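Ogola Two-Arm Club Kit
From the Workulitz school and club range

The Ogola is a two-arm bench kit for robotics clubs, classes and student teams. Both arms ride on one aluminum rail, so students who have only ever driven a single gripper can finally try jobs that need two hands. And there are so many of those! Opening a bag, passing a part across, holding something still while the other side works on it.

We wrote the club guide for ages 13 and up. Most groups start with solid blocks and then move to soft things, where the fun really begins - a thin plastic bag folds and wrinkles differently every single time, even with both grippers holding on.

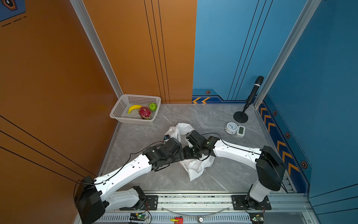

What's in the box
Two arms with grippers
Aluminum rail and 2 mounting plates
Controller boards and cable set
Printed club guide with 4 starter projects
Notar software license for one classroom

Setting up
Allow one club meeting for assembly. Bolt the plates to the rail first, then the arms, and run the cables last. Leave some slack at the wrists. Each shoulder turns through 270 degrees, and a cable that looks fine at rest can pull tight at the far end of that swing. Notar walks students through homing both arms before it lets them record a move.

Starter project 4: The grocery bag

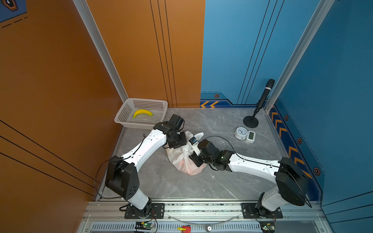 Project 4 is the one teams keep coming back to, and it's the longest chapter in the guide. Students pick which arm leads and which one helps, then write the handoff between them. A good first plan is to let the right gripper hold the bag near its knot while the left one works from over the top, fingers pointing down. Once that goes smoothly, try swapping the roles. It sounds like a small change, but most of the timing has to be written again, and it's a great lesson in planning ahead.

For competition teams
The Ogola fits the Makex practice table with no adapter. Teams can save separate move sets in Notar for practice and match day, and a saved set loads from the start menu.

Spare parts
Gripper fingers, wrist servos and cables are sold one at a time. If your club meets every week, order an extra set of fingers with the kit.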